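Subject: Re: [sturus-users] Lenda pair: right side late after cable pull, green light stays on
Date: 11th December

Dear all,

Thank you for the answers to my first message, and excuse me that I write back so slowly. I wanted to repeat the fault on purpose before I say something wrong on the list. Now I can repeat it, and I think I understand one half of it.

First the earlier reply, for those who did not follow the thread:

> We had the same with our pair. The left and right streams start together and then at some moment the right one is behind. In our case it was the marker tracking and had nothing to do with time. The cube was half covered by the arm, the solver took the wrong face, and the plot looked like a delay. Are you sure yours is a real delay? Also please say which tasks you record. With rigid boxes we never saw it.
>
> And what does the light on the cube show when it happens? Ours is green always, so I stopped looking at it.

To the question about tasks: we record two-handed handling of soft packages on a table against the wall. Plastic bags, wrapped rolls, paper bags, these kinds of things. The operator sits at the table with one gripper in each hand, and both are connected by cable to the Flisport hub. The bag has to be taken by a fold, and for this the hand turns a lot more than it does with a box. 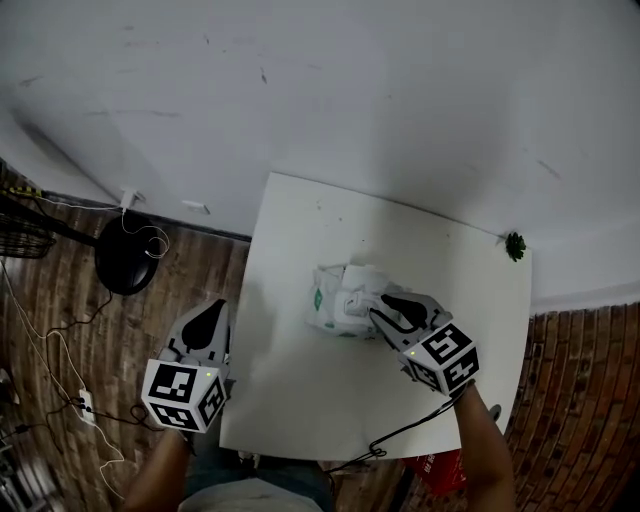
I believe this turning is where the trouble begins. When the operator rolls the wrist outward and then pulls, the cable comes tight over the table edge and it loads the plug at the handle. The plug does not come out. It only moves a little in the socket, the connection is lost for a very short time, and the hub brings it back by itself. Sturus does not stop and gives no warning in the window. It continues to write frames from the right gripper, but after the reconnection they carry a time which is 150 milliseconds too late. It stays like this until the end of the session, also when the operator puts the grippers down and starts a new recording.

So yes, I am sure that it is a real delay. I tapped the tips of both grippers together before the pull and again after it. Before the pull the contact is at the same time in both streams. After it the right one is late, always by the same amount. A wrong cube face would not give me a constant number.

About the light: it is green on both sides during all of this. From what I could find in the Lenda manual, green only says that the gripper has power. It says nothing about whether data is arriving or has correct time. I had understood it as "all is well", and I taught our operators the same, so this mistake is mine.

What I have checked until now:

- **Other cable, same gripper.** The fault is still there. It needs a stronger pull with the new cable, but it comes.
- **Cables exchanged between left and right.** The fault stays with the right side. I think the reason is how our operators work: they pull mostly with the right hand.
- **Cable fixed to the forearm with a soft strap, with a loop left free at the handle.** I could not produce the fault any more.
- **Sturus restarted after the fault.** Time is correct again. To only close and open the recording is not enough.
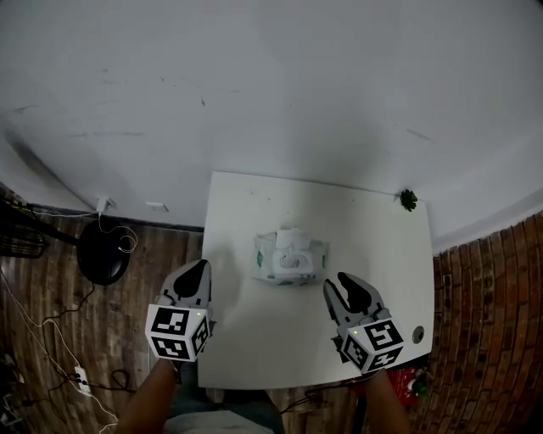 The strap solves it for the table here, but I do not like to depend on it. A person who is tired will forget the strap, and then we are again in the situation where the data looks good and is not. We have 800 recordings from the last work period, and I must now go through them and look for the jump. In the raw log there is one line when the hub reconnects, at debug level, so you can search for it if you kept the debug logs. We did not keep them for all sessions. For the others I have to compare the finger motion on both sides, and this only works where the grippers touched each other or moved the same object.

Our colleagues in Becerra use the same setup for a handover task with a real arm, where the streams drive the arm directly. There I would call it a safety matter. If one side is late and the other is not, the arm closes its two fingers around a thing which the person believes is already free. I have asked them to stop the live mode until this is clear, and they agreed.
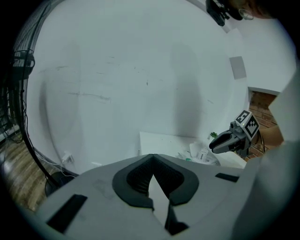 The tracking explanation from the reply above I do not want to throw away completely, because I think we have both faults and they hide each other. The gripper camera sees the other gripper only from the side in some poses, and an arm can easily come between. In the view here the other cube still shows at least two faces, which should be enough for the solver, but there is a large pale gray blur along the right edge, most likely the sleeve, and it already covers a part of the gripper body. A little more movement in this direction and I would not trust the pose. So before you decide that you have a delay, please do the tap test. It costs very little time.

Two questions to the list:

1. Has anybody found a setting in Sturus which makes it stop the recording when the hub reconnects? I found only one for a full disconnect, and it does not react here.
2. Does the newer Flisport hub, the one with screws at the plug, fit to the Lenda handle without an adapter? The drawing I have is from February and shows only the old socket.

I can share the log line and the small script for the comparison. The script is not nice, and it expects our folder names – please write me directly if you want it, and I will change the paths first.

With kind regards from the recording room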